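Rastevness Garment Reuse Service
Frequently Asked Questions: Folding and Preparing T-Shirts for Donation

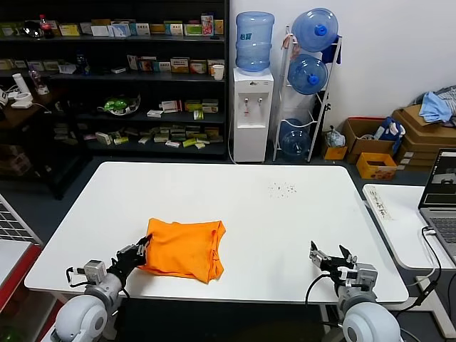
Several donors have asked whether a T-shirt has to be folded at all, given that it will be unfolded again for inspection. The Service asks that it be folded. Flat garments can be counted and sized without being handled twice, and they leave fewer creases for the next wearer.

What kind of surface should I use?
Any flat table large enough for the shirt to lie fully open. Wipe the surface before you begin. Crumbs and grit on a white tabletop are easy to see; on a dark one, run a hand across it first.

My shirt came out of the basket in a heap. Where do I start?
Find the two shoulder seams and lift the shirt by them. Lay it face down and smooth it from the collar toward the hem. Bring each side in to the middle, turn the sleeves back, and fold the hem up to the collar in two steps.

Does the Service accept creased shirts?
Yes. Ironing is not required. Shirts must be washed and completely dry.

Are bright colors kept separate?
Orange, red and other strong colors are bagged apart from whites. Please label the bag "Colors."

How many items may I bring at one time?
Up to 200 per visit. Schools and employers with larger quantities should book a delivery at the Hurkell counter at least 6 working days ahead.

What happens to shirts with holes or stains?
They are sent to Arabzadeh Textile Recovery and processed as wiping cloth. Place them in a separate bag and do not fold them.

How many T-shirts does the Service receive?
In April the Hurkell counter took in 2,115, of which almost 1,000 were children's sizes.

May I fold at the counter?
A table is available during opening hours. Please keep food and drinks away from it.

Last updated Wednesday, July 21, 2021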